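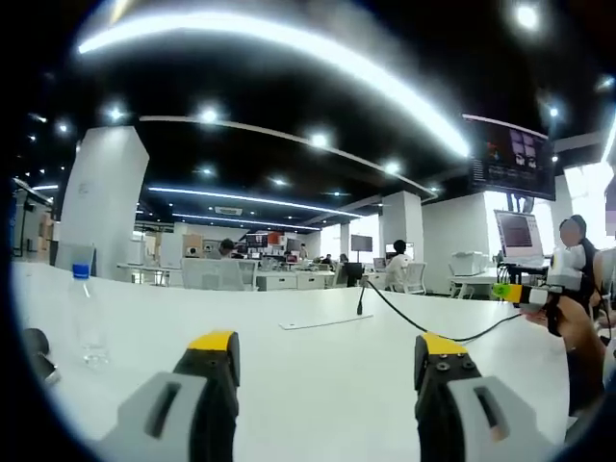
Frequently asked questions – Shared tables and desks at Jelunora

Can I come only for one day?
Yes. A day place costs 22 euro and includes the long table, the printer and the kitchen. For a fixed desk you pay 135 per month.

How do I reserve the long table for a meeting?
Write to Halima Makokha at the front desk, best one day before. Between 12 and 14 we do not take reservations, as many members like to sit there for lunch.

Is the microphone included?
Yes, the gooseneck microphone may be used by everybody who has reserved the table. Please do not pull it by the neck, and lead the cable so that no one can catch it with the arm or with a cup.

May I eat and drink at the table?
Water in a bottle which can be closed is always fine. Coffee also, but with a lid. Warm food belongs in the kitchen – the smell stays very long in an open office.

How much can I print?
Each member has 150 pages per month. Unused pages are not carried to July or any other next month. If the paper is finished, tell the front desk.

Can I make phone calls?
Short calls, yes, with a low voice. For longer ones we ask you to go to the small room Ronlow, next to the stairs.

What must I do when I leave?
Take all your things with you, wipe the table and push the chair back in. The tables are white and pen marks are seen immediately. What is left over night goes in the box at the front desk, where we keep it for two weeks.

Who do I ask about invoices?
Auður Arnardóttir, Monday to Thursday in the morning.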